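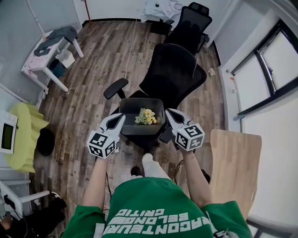
Opinion > Sports > Youth and Club

Print this page
E-mail this page

Search this site Enter keyword Go

Pay the Referees Before You Buy the Scoreboard

May 2019

The Kollano district soccer league lost 2 of its senior referees in October and has not replaced them. The Limby club has now played 2 home matches with a parent holding the whistle. Meanwhile the league wants to spend money on a new scoreboard at Morsy Field.

I think that is the wrong order. A referee in our league gets $392 for a full season, before gas. For that they stand in the rain and get yelled at by adults. Crowds at Morsy can reach up to 300 for a derby against Braltora, and most of the shouting comes from the home side.

The league says the scoreboard will bring in sponsors. Maybe so. Sponsors will not stay long if matches are called off.

Raise the match fee first. Then give referees the power to send a spectator home, and have the club back them up in writing. Braltora already does this and had an official at every match this spring. The old scoreboard still shows the score if you hit the left side of it.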